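布製テーブルクロスの洗濯および保管の手順

公開日 2018年1月11日
発行 フォレヴモン生活文化館(Folevmont) 資料室

1 本手順書の目的

本手順書は、家庭および小規模な集会施設において使用される布製テーブルクロスについて、日常の手入れ、しみ抜き、洗濯、乾燥、アイロン仕上げ、保管までの標準的な方法を示すものです。当館が貸出用として管理するクロスの取扱いをもとに編集しましたが、一般の家庭でもそのまま利用できる内容としています。

対象とする素材は、綿、麻、ポリエステルおよびこれらの混紡です。ビニール加工または撥水加工を施した製品、刺繍やレースを縫い付けた製品、絹および毛を含む製品については、製品に付された取扱い表示に従ってください。表示と本手順書の内容が異なる場合は、常に表示を優先します。

2 用意するもの

中性洗剤(液体)
酸素系漂白剤(粉末)
白い木綿の布 数枚
やわらかい毛のブラシ
洗濯用ネット(大判)
たらい、または洗面器
アイロンおよび当て布
保管用の紙管、または幅の広いハンガー
中性紙、または洗いざらしの白布

塩素系漂白剤は使用しません。色柄物の脱色に加え、白地であっても樹脂加工された生地では黄変の原因となることがあります。

しみ抜きに用いる布は、必ず白いものを選んでください。色のついた布やタオルを用いると、染料がクロスに移ることがあります。印刷のある紙ナプキンも同様です。

3 使用後の点検

食事または行事の終了後、クロスを外す前に表面を点検します。食べこぼしやパンくずは、乾いたやわらかいブラシで一方向に払い、ちり取りで受けます。手で払うと油分が繊維の奥に押し込まれるため、避けてください。

次に、しみの有無を確認します。しみを見つけた場合は、位置がわかるように糸印をつけるか、安全ピンを縁に留めておきます。ただし、安全ピンは洗濯の前に必ず外してください。さびが生地に移ると、家庭で除去することは困難です。

あわせて、縁のほつれ、縫い目のゆるみ、焼け焦げの有無も確認します。ほつれは洗濯によって広がるため、先に仮縫いで押さえておきます。

4 しみの種類別の処置

しみの処置は、早いほど効果があります。いずれの場合も、目立たない裏側の端で色落ちの試験を行ってから始めます。試験は、洗剤を含ませた白布を5分ほど押し当て、布に色が移らないことを確かめる方法で行います。

水溶性のしみ(茶、コーヒー、果汁、しょうゆなど)
しみの下に乾いた白布を敷き、水を含ませた別の布で上からたたきます。こすってはいけません。下の布に色が移らなくなるまで、布の面を替えながら続けます。残った場合は中性洗剤を薄めた液で同じ作業を繰り返し、最後に水で洗剤分を取り除きます。

油性のしみ(バター、ドレッシング、肉の脂など)
余分な油を紙で吸い取り、中性洗剤の原液を少量つけて、指の腹で軽くなじませます。10分ほど置いた後、ぬるま湯ですすぎます。熱湯は、たんぱく質を含む汚れを固着させるため用いません。

カレーおよびトマトソース
油分と色素の両方を含むため、二段階で処置します。まず油性のしみとして洗剤で処理し、よくすすいだ後、酸素系漂白剤の溶液に浸します。カレーの黄色は日光によって薄くなる性質がありますが、色柄物では地の色も退色するおそれがあるため、長時間の日干しは白無地に限ります。

赤ワイン
直ちに乾いた布で吸い取り、水でたたき出します。塩を振る方法が広く知られていますが、粒が繊維に残りやすいため、当館では採用していません。

ろう
完全に固まるまで待ち、へらで静かに取り除きます。残りは、上下を白い紙で挟み、低温のアイロンを当てて紙に吸わせます。紙はこまめに取り替えてください。

5 洗濯の手順

手順1 仕分け
白無地、淡色、濃色の3区分に分けます。赤、紺、黒を含む柄物は、初回から数回の洗濯で余分な染料が出ることがあるため、単独で洗います。白地に濃い色の柄がある場合は、濃色として扱ってください。

手順2 つけ置き
全体に薄い汚れがある場合は、ぬるま湯に中性洗剤を溶かし、20分を限度としてつけ置きします。柄物のつけ置きは色移りのおそれがあるため、10分以内とし、途中で一度広げて重なりを変えます。

手順3 本洗い
クロスを屏風だたみにして大判のネットに入れ、弱水流で洗います。ネットの容量に対して生地を詰め込みすぎると、汚れが落ちにくく、深いしわの原因となります。麻を含む製品は、水温を30度以下に保ちます。

手順4 すすぎ
すすぎは2回以上行います。洗剤分が残ると、アイロンの熱で黄色く変色することがあります。柔軟剤は生地の吸水性を下げるため、食卓用のクロスには使用しないことを原則とします。

手順5 脱水
脱水は1分以内とします。麻およびその混紡は、30秒程度にとどめてください。脱水後は直ちに取り出します。

6 乾燥

洗濯後は両手で縁を持ち、縦横に軽く引いて布目を整えます。竿を2本用い、M字形に掛けると、中央に水がたまらず均一に乾きます。竿が1本しかない場合は、中央から少しずらして掛け、途中で位置を替えます。

色柄物は裏返して陰干しします。特に赤系統および黄系統の色は日光による退色が目立ちやすいため、直射日光の当たる窓際での乾燥も避けてください。乾燥機は、縮みが生じるおそれがあるため、取扱い表示で認められている場合に限り使用します。

7 アイロン仕上げ

完全に乾く前、手で触れて湿り気が残る程度の状態で行います。乾ききった場合は、霧吹きで全体を湿らせ、丸めて15分ほど置くと水分が均一になります。

白無地は表から、色柄物は裏から当てます。顔料による柄は、熱で溶けたり光沢が変わったりすることがあるため、必ず当て布を用います。中央から縁へ向かって動かし、布目に対して斜めに引かないように注意します。縁は最後に、縫い目を軽く引きながら仕上げます。

温度は、麻は高温、綿は中温から高温、ポリエステル混紡は低温から中温を目安とします。混紡の場合は、含まれる繊維のうち最も熱に弱いものに合わせます。

8 再使用時の敷き方

仕上げたクロスは、卓面を乾いた布で拭いた後に敷きます。卓面に水分や艶出し剤が残っていると、裏側から輪じみが生じます。垂れの長さは、日常の食卓では20センチメートル、行事用では30センチメートルを目安とし、向かい合う辺でそろえます。

柄に上下の向きがある場合は、主たる席から見て正しい向きになるように置きます。花や果実を散らした総柄は向きを問わないものが多く、定期的に回転させて使用すれば、日焼けや摩耗の偏りを抑えることができます。 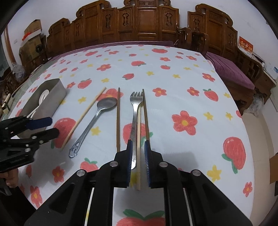
折りじわが残る場合は、敷いた状態で霧を吹き、手のひらで縁の方向へなでて自然に乾かします。卓上で直接アイロンを当てると、天板の塗装を傷めるため行わないでください。

熱い鍋や皿を置くときは、必ず鍋敷きを使用します。下敷き用のフェルトを重ねると、生地の擦れと食器の音をともに軽減できます。

9 保管

保管の前に、糊を使用したクロスは一度洗って糊を落とします。糊が残ると、虫害およびかびの原因となります。

短期の保管では、幅の広いハンガーに掛ける方法が適しています。折り目が当たる部分には中性紙を挟みます。長期の保管では、紙管に巻き、外側を白布で包みます。ポリ袋は湿気がこもるため使用しません。

たたんで保管するほかない場合は、半年に一度取り出し、前回と異なる位置で折り直してください。同じ折り目を長く保つと、その部分の繊維が弱り、線状に裂けることがあります。

収納場所には、床に近い段を避け、風通しのよい中段以上を選びます。防虫剤は1種類に限り、生地に直接触れない位置に置きます。種類の異なる防虫剤を併用すると、溶けてしみになることがあります。

10 記録

複数のクロスを管理する施設では、1枚ごとに台帳を作成することをお勧めします。記載する項目は、素材、寸法、購入時期、洗濯の日付、しみおよび補修の位置です。番号は、洗濯に耐える布片に記し、裏側の角に縫い付けます。

補修を3回以上行ったもの、または中央部に薄くなった箇所があるものは、食卓用としての使用を終え、下敷きまたは包み布に転用します。

11 当館貸出品の返却について

当館から借り受けたクロスは、洗濯をせず、食べこぼしを払った状態で返却してください。しみがある場合は、所定の返却票に種類と位置を記入してください。利用者によるしみ抜きは、水による応急処置に限ります。

1回に貸し出すクロスは最大4枚です。返却が遅れる場合は、返却予定日の前日までに資料室の窓口へ届け出てください。

本手順書の印刷版は、資料室の窓口で配布しています。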